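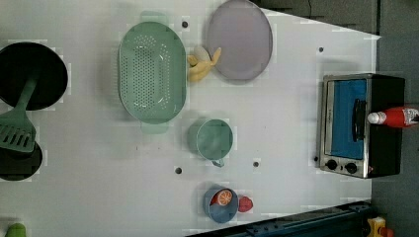 Does mechanical play-in change the sound of a new violin?

Our measurements give little reason to think so, and the studies usually cited in its favor can't settle the matter.

*Figure 1. Toy pans, a sage-green spatula and a mint-green colander on a white tabletop.*

## 4. Claims made for play-in devices

Makers and dealers often say that a new violin "opens up" after hours of playing. Several firms now sell clamps that shake the bridge and are meant to do the same job overnight. The best known are the Vustellow and the cheaper Grala. Both are sold with before-and-after recordings. In every recording we could find, the player, the room and the microphone position were left unstated, and in two cases the strings had plainly been changed as well. New strings alone can brighten a violin more than any effect claimed for the clamp.

The most quoted source is the Praltmont survey, which gathered replies from 543 owners. Most reported a "warmer" or "freer" tone after treatment. We don't doubt that they meant it. But each owner had paid for the device, knew when it had been running, and was asked to recall a sound from weeks earlier. There was no group whose violins were left alone in the case. The survey tells us what buyers of these devices say. It can't tell us whether their violins changed.

The Matos workshop trial is better. Paired violins were made from the same wood, one of each pair was shaken, and bridge tap responses were taken before and after. The authors report a rise between 2000 and 3000 Hz in the treated instruments. The trouble is that the untreated ones were kept in a different room, and humidity was logged in only one of the two. Spruce takes up and gives off water quickly enough that a damp week could account for a shift of this size. The authors mention this in a footnote and then don't return to it. We also note that the bridges were removed for varnish repair between the two sets of taps. Anyone who has put a bridge back a hair off its old spot knows what this can do. 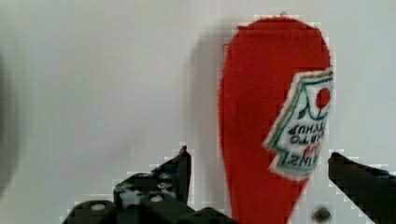

How long were the violins in our own test treated?

Each treated violin was shaken for 25 hours, with its untreated partner clamped to an idle device in the same room.

*Figure 2. Red plush ketchup bottle with a white label patch.*

We kept the strings, bridge and soundpost in place throughout and took the taps at the same time of day. The treated and untreated groups drifted together, and the drift followed the humidity log. After correcting for humidity, the gap between the groups was smaller than the gap between two taps on the same violin by the same person.

This doesn't rule out a slow change over years of real playing, which our test was too short to catch. Nor does it say that players are wrong when they find an instrument easier after a month. They have had a month to learn it. A fair test of that kind would need players who don't know which violin was treated, and so far we have seen none from either manufacturer. Our request to Vustellow for the raw files behind its recordings was sent in June and had not been answered when this section was written.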